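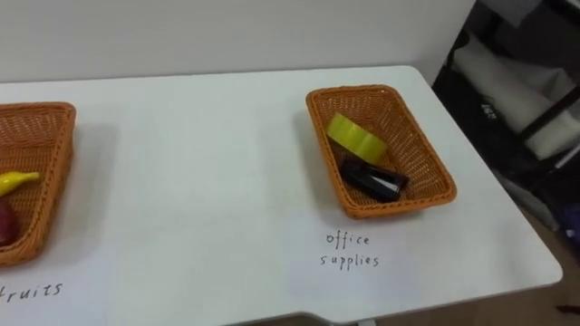
White desk, Fontana room. Fruit in one basket, stationery in the other.

Tuesday, January 29, 2019

Fontana room, all day, with the Ilier desk. Work on the sorting setup: two categories, two baskets, one label each. On paper this was a morning's job, and on paper it still is.

Baskets. They came from Brostau, in the order that also had the shelf liners we did not ask for. Wicker, orange-brown, rectangular, sides flare a little, rim is a thicker braid. I wanted plain plastic bins. I was outvoted in August on the grounds that bins look like a mail room, and I have to admit the wicker shows up well against the white. It also sheds. Wiped the top down twice before lunch and there were fresh crumbs of it both times. If anyone has an idea that doesn't involve varnish, write it in the margin.

The flared sides matter more than I thought they would. A thing dropped near the wall of the basket slides down to the bottom and ends up wherever it likes, usually on top of whatever was there first. I had been keeping notes on where in the basket each item goes. I have stopped. In the basket is in the basket.

Labels. We were going to print these. The label printer is at Clullow with the good scissors and, I assume, the rest of our things. Tried paper slips under the edge of each basket: they curl, and then they travel. Tried tape over the slips, which meant taking the tape out of the stationery basket, where it is supposed to be an exhibit. So the labels are now written straight on the tabletop in thin black pen, next to the baskets. "fruits", lowercase, climbing a bit toward the right. My handwriting does that on lined paper as well.

Whether it comes off is a separate matter. I tested a dot near the back corner with rubbing alcohol and it went from a dot to a smear to a gray opinion. Melamine sponge next. Please don't test further dots on the part of the desk that people look at.

Also "fruits". Discussed at some length over coffee whether it ought to be "fruit". The case for the s is that the category is a set of separate things. The case against is that it sounds like a menu. It's in ink, so we have settled on the s.

Stationery. One roll of tape, yellow-green, see-through, and one black stapler. The idea was to use things that live on a desk anyway, so that anyone walking in would understand the split without being briefed. It works well enough that two people have walked in today and taken the stapler. Both returned it, the second time empty. The refill box says 2,000 staples. I would like it noted that this is more than the job requires, and that I loaded one strip and hid the rest.

The tape has its own trouble. Flat on its side it is clearly a roll of tape. Up on its edge, or leaning, and seen from across the room, it is a round yellow-green thing in a wicker basket, and you begin to wonder who brought melon. From my chair by the door I have mistaken it for produce more than once, and I bought it. Brown packing tape would end the confusion but would more or less vanish against the weave. Leave it for now.

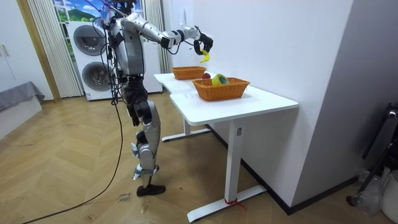

Desk. The Ilier is fine where it is, up against the wall, although I'd have liked the rounded corner on the other side so I stop walking into the leg. The foot bars are long and flat and exactly the height of a toe. The red strap at the bottom of the front leg stays on. I know it looks left over from delivery. Leave it.

The floor in there is the nice one, herringbone, so nothing gets dragged. If the desk has to shift, two people lift. I put felt under the chair and have ordered more, up to 11 pads in a sheet according to the bag, a number that suits no piece of furniture I have ever owned.

Basket positions. I tried them in a row along the front edge first, then one behind the other, then turned slightly. Square to the desk looks tidy and is annoying to reach into, because the long side ends up facing the wrong way. Turned a little, it all gets easier and looks like somebody bumped it. I have put them back the way they were after cleaning at least four times, other people having straightened them out of kindness. Tomorrow I'll mark the corners in pencil. Pencil, in light of the above.

Keep enough gap between the baskets to set a thing down. Everything that isn't sorted yet needs somewhere to be, and if the only somewhere is a basket, then it's sorted, wrongly. A hand's width was too little. Two feels right, but I haven't measured and my hands are not standard.

Light. The overheads give each basket a soft gray shadow on the tabletop. Harmless, except I spent a while this afternoon scrubbing at one with a cloth. The blinds make little difference, so leave them however you find them.
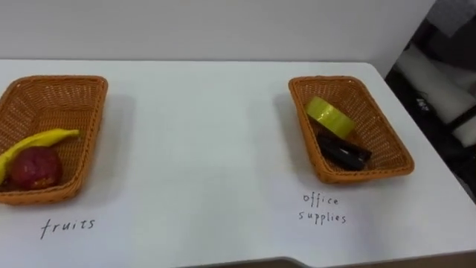

Fruit. The banana is the star of the category. It fits the basket only on the diagonal and anything red and round goes in beside it and rolls until it finds the low spot. I had hoped for a pear. The pear is listed on the packing slip and isn't in the box, and I've written to Brostau about it in a tone I now regret slightly.

Argument still open: what to do with things that belong to neither basket. A mug turned up on the desk at about four and stayed. It isn't fruit, and it's office only in the sense that everything here is. I say it goes on the shelf and we don't add a third basket, because a third basket needs a third label and I've seen how the first two went. The other view is that a "misc" basket is realistic. It is. I have one at home and it is full of keys.

To do:
- melamine sponge, try on the dot first
- pencil marks for the basket corners
- get label printer back from Clullow (and scissors)
- ask Brostau again about the pear, nicely
- second stapler for the people who need a stapler
- move mug
- find out what the shelf liners cost us

Desk left as it stands, baskets loaded. Cloth and alcohol are in the bottom drawer of the gray cabinet. The drawer sticks; lift it first, then pull.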